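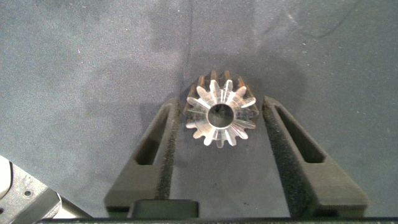
À en croire Mavis Kapoor, un lave-linge que l'on répare une fois sera réparé toute sa vie, et il suffirait de commencer. La formule plaît beaucoup en ce moment. Je l'ai entendue sous diverses formes à Plavstead, où la ville subventionne depuis décembre la remise en état du petit et du gros électroménager, et je n'ai toujours pas trouvé quelqu'un pour me la démontrer.

Le dispositif tient sur une page. L'habitant apporte sa machine chez un réparateur agréé, paie sa part, et la ville verse le reste dans la limite de 200 euros. Le programme, baptisé Drunivero, revendique plus de 1000 appareils « sauvés ». Sauvés de quoi, et pour combien de temps ? J'ai demandé combien fonctionnaient encore au bout de deux ans. La question était prématurée, m'a-t-on répondu. Pour le bilan, en revanche, on n'avait pas attendu.

Amos Alcantara tient l'un des ateliers agréés. Il ne dit pas de mal de la prime, qui lui amène du monde. Il constate seulement que les pannes simples, courroie ou joint, coûtaient déjà peu avant la subvention. Les autres butent sur la pièce : introuvable, vendue en bloc avec le moteur, ou livrée au bout de trois mois. « À ce stade, le client a déjà racheté une machine », dit-il.
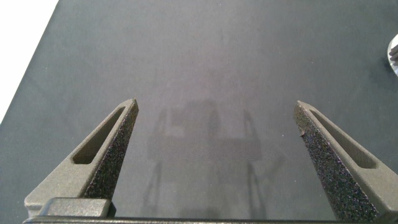
Gris mat, surface légèrement granuleuse.

Reste l'argument de l'impression 3D, que l'on ressort à chaque colloque. On fabriquerait sur place ce que le constructeur ne fournit plus. Trinity Ostrowski, qui conseille la ville, y croit ferme. Mais qui dessine la pièce, qui la garantit, qui paie si la cuve lâche au-dessus du voisin ? Son rapport y consacre une note de bas de page.

Je veux bien que l'on répare. Mon propre four a été ouvert deux fois et chauffe encore, d'un côté surtout. Avant de prolonger la prime, la ville pourrait rappeler les clients de la première vague et leur demander ce qu'est devenue leur machine. Le vote est prévu au printemps ; l'enquête, elle, n'a pas de date.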